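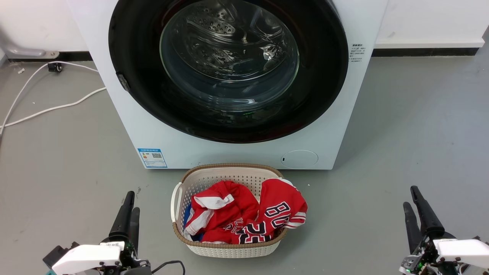

Koyama Residents' Club – Laundry and Household Group

Leave the basket on the floor

I want to defend a small habit which many people in our building consider lazy. When I bring my clothes to the washing machine, I put the basket on the floor in front of the door, and I sort everything there, on my knees or on a low stool. I don't use a table or a shelf, and I don't have one of those tall trolleys with three bags.

My neighbour Elvira Correa has the trolley. She bought it in October and she speaks about it with much respect. Dark colours go in one bag, white in the second, and in the third the things she calls "difficult". It is a good system for her, because she has a separate room for it and five people who obey. In my flat the machine stands against a wall and the space before it must also be a place to walk. A trolley would live there all year like a relative.

A low basket with holes in the sides does the same work. The air can go through it, so a damp towel doesn't make everything smell by the evening. It has a handle, and I can pull it with one foot if my hands are full. Most important for me, it stands at nearly the same level as the door of a front loader. I take a shirt out, I look at it, I put it in. The distance is very short, and a sock has few chances to escape.

The looking is the part I care about. People say that sorting is old-fashioned now because detergents are better, and for grey and blue things I think they are right. But take a red basketball jersey with white stripes and white letters. This is a piece of clothing that contains its own problem. You can't separate the red from the white, they are sewn together and they will go into the water together. What you can do is turn it inside out, wash it cold, and not leave it lying wet in the drum while you go shopping. I learned this with a jersey of my son which became pink around the numbers. He wore it one more season, very bravely.

Also I don't agree with the advice to wash all red things in one load and feel safe. Red with white trim is a different matter from plain red. Quang Dương, who coaches the younger children in our club, tells the parents to wash the new shirts alone for the first three times. Some parents laughed at him. I did it, and the water from the first wash, which I caught in a bucket, had the colour of weak tea with berries.

There is an argument against me and I should give it fairly. Daichi Kinoshita, from the second floor, has a bad back, and he says that the floor is the worst place for anything you must touch every day. For him this is true. He put his basket on a chair and he is happy. I would only say that with a front loader you must bend in any case, for the door and for the little filter cover at the bottom, which too many people never open. If you are already down there, you can as well stay for two minutes and do the work properly.

Last point, the price. My basket cost 34 dollars, and I still think this was too much for plastic. The trolley costs 249. With the difference one can buy a lot of detergent, or replace some pink jerseys.

I know that my way doesn't look organised. Visitors see a full basket on the floor and they think that I was interrupted – sometimes I was. But clothes in a closed bag are easy to forget, and clothes in front of the machine ask to be washed. I usually do it the same evening.

If somebody wants to answer me, the page is open to all members. Elvira already promised a reply.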